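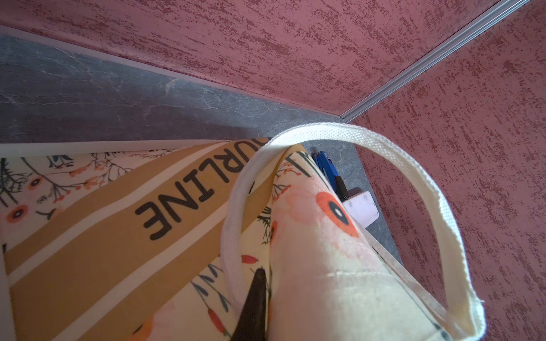
What's the difference between a frog and a toad?

Every toad is a frog, so the question is a little crooked to begin with. Toads are one family inside the bigger frog group. What most of us call a frog has smooth, damp skin and long jumping legs, and what we call a toad has dry, bumpy skin and short legs, and walks or hops in little hitches.

Posted in: Pond Life and Backyard Critters
14 replies hidden, showing most helpful

fpumphrey
OK so I started this because my daughter and I had a fight over the thing living under our downspout. She says frog. I say toad. It's brown and lumpy and looks permanently annoyed, and when I moved the splash block it didn't jump, it sort of trudged off. I feel like I've won but she is nine and wants a second opinion from strangers.

Gwion Rees
Toad, and tell her she's right too. That's the fun of it. Did you get a look behind the eyes? A lot of toads have a pair of big swollen lumps back there, the parotoid glands. They ooze a milky toxin if something grabs the toad. If you saw those I'd put money on it.

fpumphrey
There were definitely lumps but there were lumps everywhere!! I'll go out with the flashlight at 9 tonight and check.

tukura_pond
I'm going to disagree with the skin thing up top. It works until it doesn't. I've seen frogs with rough backs and toads that are pretty smooth, and once you leave your own county the whole system falls apart. The fire-bellied toad isn't even in the true toad family. The name just stuck. I'd look at the eggs if you want something more reliable. Frogs mostly lay in clumps, toads mostly lay in long strings wound around the weeds.

Delyth Bevan
"Look at the eggs" is not much help when there's an adult sitting on your foot, Tukura.

tukura_pond
Fair. But it's how I tell what's using my pond in spring, and I get both.

Abundio Arriaga
Can I throw in teeth? Most frogs have tiny teeth along the upper jaw and true toads have none at all. I'm not saying pry anything open (please don't) but it's a real difference and kids love it. Neither one chews anyway. They gulp, and the eyeballs push down into the head to help shove the food along. I told my nephews that at dinner and my sister has still not forgiven me.

fpumphrey
The EYEBALLS? Reading this out loud at breakfast.

Zulkifli Wijaya
Where I grew up we had one word for all of them and got along fine. My uncle would only say whether it was a house one or a rice field one. I still think where you find it is the best first clue. Toads can hang out pretty far from water because their skin holds up better, and they only really need the pond for breeding. If it's November and you dig one up out of a flower bed, that's probably a toad that has gone down for the winter. Put the dirt back.

Gwion Rees
Mostly agree, except wood frogs spend the winter under leaf litter and partly freeze, and they're frogs by anybody's count. So go easy on the "far from water" rule.

Zulkifli Wijaya
I said first clue, not last!

penry_jo
Do you really get warts from them? My mother swore by it. She made us wash up to the elbows.

Delyth Bevan
You don't, warts come from a human virus. Your mother was right about washing though. The gland stuff stings like crazy if you rub your eye, and they can carry salmonella. Also keep the dog away. Mine licked one in the Branholm woods and foamed for 40 minutes - she was fine in the end but I called the vet 2 times on the drive home. Some kinds of toad are much worse than ours, so if you're somewhere with cane toads or Colorado River toads, don't wait around to see how it goes.

Abundio Arriaga
Seconding that. Rinse the mouth out sideways, not down the throat, and call on the way.

tukura_pond
One more for the egg side, since I'm stubborn. The strings in my pond easily go over 1,000 eggs and hardly any make it. I put up a bit of netting for 3 springs trying to help and I don't believe it changed a thing. The newts got in regardless.

Gwion Rees
I'd skip the netting. Things get tangled in it, snakes especially. More weeds at the shallow end would do more good.

tukura_pond
Already took it down. We will have to agree to differ on the newts.

fpumphrey
Back with a report. It was out by the step eating something with legs. Two big long lumps right behind the eyes, plain as day once I had the light on it. My daughter accepts "toad, which is a frog" and says that means she won. She has named it Prikora after a dragon in a story she's writing. Does anyone know if they come back to the same spot every year?

Gwion Rees
They often do. Leave the splash block where it was.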